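家政与生活技术课 讲义四
面包的烘烤：为什么面包会变成褐色
授课：Ruba Awad
助教：Remzi Kozan

上一次我们讲了面团的发酵和储存，这一次讲面包做好以后的事情，就是怎样再加热它。这个题目看起来很小，但是里面有化学、有物理，也有一点历史。请大家先读完第一、二节，再来上课。

一、褐色是从哪里来的

面包片放进烤面包机以后，先失去表面的水分。只要表面还有比较多的水，温度就很难超过水的沸点，所以开始的时候颜色几乎没有变化。有的同学觉得机器坏了，其实只是水还没有走完。

表面干了以后，温度上升得很快，这时发生两种反应。第一种叫美拉德反应，是氨基酸和还原糖之间的反应，它给面包带来褐色和香味。第二种叫焦糖化，是糖自己在高温下分解。在普通的白面包上，主要是第一种反应在工作。加了牛奶或者蜂蜜的面包，糖比较多，颜色也来得比较早，烤的时候要把档位调低。

如果继续加热，表面就会碳化，味道变苦。从金黄色到黑色的时间很短，这一点请大家在作业里特别注意观察。

二、热是怎样传过去的

热的传递有三种方式：传导、对流、辐射。用平底锅烤面包，主要靠传导，面包和锅接触的地方先变色，所以花纹常常不均匀。用烤箱，是对流和辐射一起。家里用的立式烤面包机，主要靠辐射：通电以后电热丝发红，把热直接射到面包的两个面上。
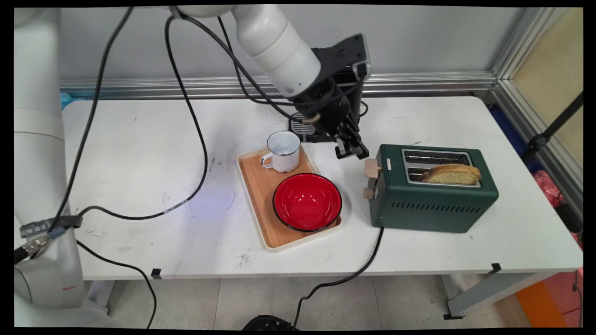
图1 家用烤面包机，深绿色外壳

辐射有一个特点，距离近的地方得到的热多。所以面包片如果是斜的，上面和下面的颜色就不一样。槽里面的金属导杆就是为了让面包站直。切得太厚的面包会碰到导杆，也不容易弹起来，不要用力往下压。

课堂上我们用Harb面包店的吐司，因为它的切片厚度比较稳定。自己在家里做的同学，可以用任何没有馅的面包，但是请写明种类和放了几天。放久的面包水分少，变色快，这个差别很值得记录。

三、新鲜的和冷冻的

很多家庭把面包放在冰箱的冷藏室，这个习惯不太好。淀粉在冷藏的温度下老化最快，面包变硬，口感像旧的。短时间吃完，放在室温就可以；吃不完，应该切片以后冷冻。

冷冻的面包片不需要先解冻，可以直接烤。有些机器有专门的解冻键，作用是把加热的时间延长一点。没有这个键的机器，把档位调高半格，或者先用低档烤一次，再用中档烤一次。

如果只烤一片，另一个槽空着也没有关系。不过在不少机器里，两个槽的电热丝是一起工作的，所以烤一片和烤两片用的电差不多。早上家里有两个人吃，最好一起放。
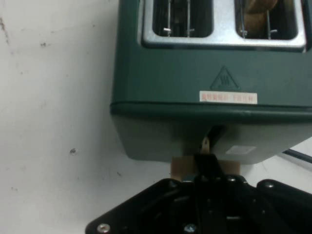
四、清洁和安全

面包屑掉在底部，时间长了会冒烟，甚至着火。请按照下面的步骤清洁：
1. 拔掉插头，等机器完全变冷。
2. 拉出底部的屑盘，倒掉面包屑，用湿布擦，干了以后再放回去。
3. 没有屑盘的机器，把它倒过来，在水池上面轻轻地摇。
4. 外壳用稍微湿的布擦，不可以用水冲。

面包卡住的时候，绝对不要用刀或者叉子去取。先拔插头，等它凉，再用木头的夹子。抹了黄油或者果酱的面包也不要放进去，油滴到电热丝上很危险。

五、作业

用同一种面包烤三片，分别用低、中、高三个档位。两片之间让机器休息8分钟，不然第二片会受到余热的影响。记录每一片烤前和烤后的重量、颜色和气味，并且用自己的话解释重量为什么减少。

参考阅读：Imen编《厨房里的热》，第9章，从第274页开始。图书馆里有两本，请不要同时借走。

报告写一页就够了，星期日以前交给Remzi Kozan。下一次讲黄油和其他涂抹的油脂，请带一把不锋利的小刀。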